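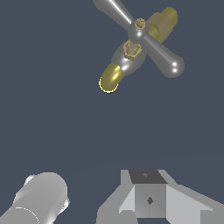
Kitchen tap drips after I turn it off, washer or whole valve?

Posted by Jollen

We moved into a terraced house in September and the cold tap in the kitchen has dripped ever since. It has the old sort of handle that you turn several times, not a lever. If I screw it down really hard the drip slows but it is back by morning. I left a bowl under it overnight and there was enough in it to fill the kettle.

I have never done any plumbing. I can find the stopcock under the sink but it is very stiff and I don't want to force it. Is this a new washer, or do I need to replace the whole inside of the tap? The previous owners left a tin of odd washers in the shed, if that helps.

3 replies

Vakulenko

Most likely the washer. Turn the water off, open the tap until it runs dry, put the plug in so you don't lose any screws, then take the handle off. Undo the big nut underneath with an adjustable spanner while holding the spout steady with your other hand. The washer is on the bottom of the part that lifts out. Take it to the shop with you and match the size. The ones in the tin may well have gone hard.

On the stopcock, put a little penetrating oil round the spindle, leave it for 40 minutes and try again by hand. Go back and forth a quarter turn at a time. If it still won't move, see if there is another one out in the pavement.

Zoltton

just get a new tap, mine was £763 with the worktop cut and fitted but it was a boiling water one

Irnis

Check which kind of valve you have before buying anything. If the handle goes from off to full in a quarter turn it is ceramic discs and there is no washer to change, you replace the cartridge. Yours takes several turns so I agree with Vakulenko.

One more thing. If you fit a new washer and it drips again within 2 weeks, look at the seat inside the tap body with a torch. If it is pitted it will chew up every washer you put in. You can get a reseating tool for not much, or a plastic seat that pushes in over the old one. And stop screwing it down so hard in the meantime.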